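### 4.2 What people did with the songs

I went into this part of the study expecting the musical numbers in *Stutville* to lose people. They're long, they stop the plot cold, and one of them is sung in a parked bus! We showed the film to 200 viewers at the Prulolbridge screenings and asked everybody to write down, in their own words, any moment they'd want to see again. That gave us 3221 words of comments (I typed them all up myself, mostly at night), and nearly 16 percent of those words were spent on the bus song alone. 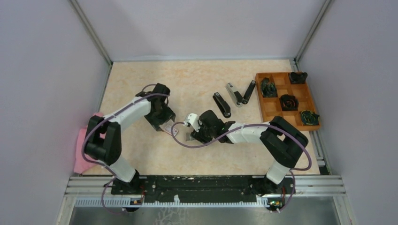

**Figure 3.**

One viewer wrote that the bus song was the first time she believed the two leads even liked each other, and that she'd have left early without it. I kept coming back to that comment. The script gives those two almost nothing to say to each other before the song, so the tune has to do the flirting for them – and for her it clearly did.

The shorter numbers had a rougher time. Only 13 viewers brought up the opening song, and a few of them had mixed it up with the one from *Jacquet*, the film we showed first. I should've swapped the order on alternate nights, and I'd do that next time.

I sorted the comments under three headings:

- Songs that told viewers something new about a character
- Songs that viewers enjoyed but couldn't place in the story

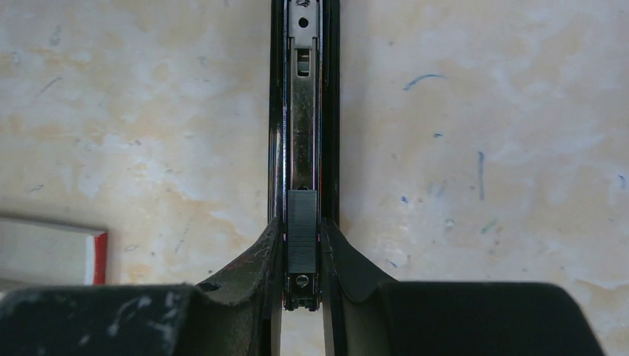

- Songs that viewers wanted shorter, or gone

The bus song landed mostly under the first heading, with a stubborn little group under the third.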